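Three-bin sorting cell

A three-bin sorting cell is a small tabletop robot station in which one arm with a two-finger gripper places household objects into a row of open plastic bins. The type treated in this article is the one kept at the Jesulthorpe workshop, where it is used for pick-and-place trials and for teaching operators. It was first laid out by Kai-wen Tsai and later revised by Rasa Jaunzems, who wrote the maintenance sheet still in use. A second cell to the same plan was built at Rullenitz. 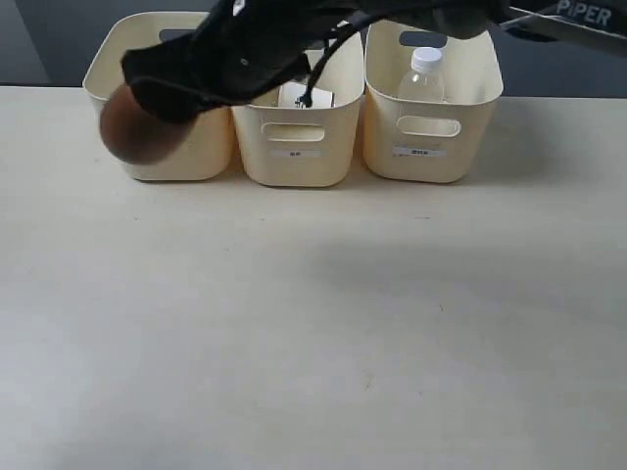

This page was last edited in July. Text may be reused with credit.

Layout

The cell consists of a light-colored table, an arm, a wrist camera and three matching bins. The bins stand side by side along the back of the table, close together, with the area in front left free for the objects to be sorted. Cream bins were chosen at Jesulthorpe after an earlier set in clear plastic gave poor results with the cameras.

Objects vary from one session to the next. Balls, cups and drink bottles are the usual ones, as they call for different grips. A ball must be held close to its middle or it rolls out of the fingers, while a cup can be taken by its wall.

Setup

Bin positions are set before the arm is powered. The operator places the middle bin first, using a card template 175 mm wide, then brings the outer two up to it. Small differences between the bins are accepted. The original instructions called for tape marks on the table, but these lifted at the corners and were dropped.

The arm is then moved to its rest pose and allowed to warm up for 15 minutes. During this time the operator opens and closes the gripper by hand control and checks that the fingers meet evenly along the seam. A gap at the tips usually means that one finger pad has been seated badly. Cables at the wrist are checked next — a loop that hangs too low can catch on a bin rim when the arm travels along the row.

The wrist camera is adjusted last. Both fingertips should be in view, with enough of the table beyond them to show the bins as the arm approaches. 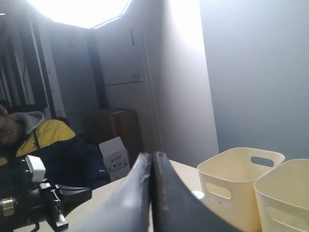 Wrist camera view over the table, with the gripper fingers in the foreground and two of the bins at right.

Release height

The height at which the gripper opens is set separately for each kind of object. Balls are released low, since they bounce. Bottles are lowered until the base is near the floor of the bin, so that they remain upright. Cups are the most troublesome. A cup gripped by its wall tends to tilt, and the low side may touch the rim on the way in. Fidelina Palomino's notes on the Rullenitz cell recommend raising the approach path by 4 cm for cups and leaving it unchanged for everything else.
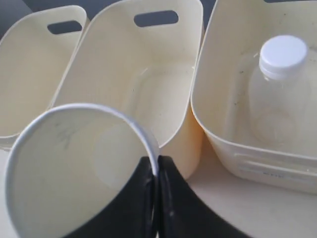 A white cup held by its wall in front of the bins. A capped bottle stands in the bin at right.

Routine care

Finger pads are wiped with a damp cloth at the end of each session and replaced when the surface no longer holds a smooth cup. Pads from Draltex are used in both cells. They are fixed with 2 screws each, tightened by hand only. Overtightening bends the backing plate and produces the same uneven closing as a badly seated pad.

Bins are washed when dark marks build up on the inner walls. Light scuffs are left alone. A cracked bin is replaced by one of the same model, and the release heights are then checked again, starting with the bottle.

Faults

The most common fault is slow drift of the wrist camera, whose bracket works loose over many sessions. Mulugeta Gidey added a spring washer to the Jesulthorpe bracket, and the change was copied at Rullenitz the same winter. Camera alignment must be repeated after any work on the bracket.

See also

Gripper pad replacement
Mosquera template set
Wrist camera alignment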